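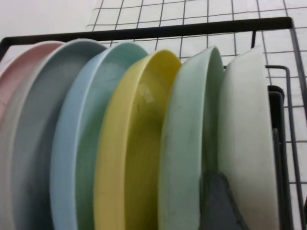

Second Half Slump: Do Tired Legs Really Cost Goals in Our League?

Project report, Intro to Sports Statistics

Why I picked this

I play left back for Burndale, badly, and for two seasons I've been listening to our coach yell that we fall asleep after the break. Everybody on the team believes it. So when we were told to pick a question we could answer with numbers we collected ourselves, I already had mine: do teams in our regional league let in more goals late in the game, and does making substitutions help?

My partner for the first part was Timothée Texier, who keeps goal for Clenville and has very strong feelings about this subject (he says it's always the defenders). He switched to a different project in the second month, but he'd already typed up a big chunk of the match sheets, so thank you Timothée!

Where the numbers came from

The league has 16 teams, and every home side has to fill in a paper match sheet with the scorers, the minute of each goal and the minute of each sub. Our supervisor, Huguette Caron, got us permission to look at one full season of them. Some were beautiful. Some had been filled in with what I think was eyeliner. In the end I had 493 goals with a minute I could read, and those are the ones I used. If the minute was smudged or missing, the goal went out, even when I remembered the game myself.

I put each goal into a fifteen-minute block, three blocks per half. Stoppage time was a pain. A goal marked 45+2 went into the last block of the first half, and anything after the 90th minute went into the last block of the game. That makes those two blocks a little longer than the others, and I didn't find a clean way to fix it because the sheets don't say how much time the referee added. Keep that in mind for everything below.

What I found

The last block of the game had the most goals of any block. No surprise there, and Coach was delighted. But the block right after halftime, the one he's always yelling about, was one of the quietest! The real jump starts after the hour mark and keeps going up.

Mertens is the odd one. They finished near the bottom and still gave up very little late on. Most of their damage came in the first block, and in 5 of their home games they were behind before I would have finished tying my boots. I asked one of their midfielders about it at a tournament in June and she said they warm up on the parking lot because their field is shared. I can't prove that's the reason, but I wrote it down.

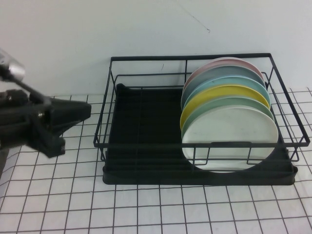

Black wire dish rack on a gridded white tabletop.

The substitution part

This was harder than I expected. My first idea was to compare teams that used their subs before the 70th minute with teams that waited. Early subs looked terrible — those teams gave up way more late goals. I got pretty excited and wrote half a page about it, and then Ms. Caron asked me who makes early subs. Well, teams that are already losing. A team that's losing pushes forward, leaves gaps at the back and gets caught again, so the subs were getting blamed for a game that had already gone wrong.

I tried again with only the games that were level at the hour. The difference mostly went away. There's still a small gap, this time in favor of the early subs, but it's tiny and there weren't many games left by then. Fesito alone supplied a big share of them because they draw with everybody.

Things I'd do differently

I'd write down red cards. They're on the sheets and I skipped them to save time, and being a player short for half an hour obviously matters. I'd also have two people read each sheet separately. My sevens and Timothée's ones look the same, and I had to go back through a whole stack of paper to sort that out.

I'd like to add a second season too, so Mertens gets a fair shot at looking normal. The spreadsheet is in the class folder, with the goals I threw out on the last tab.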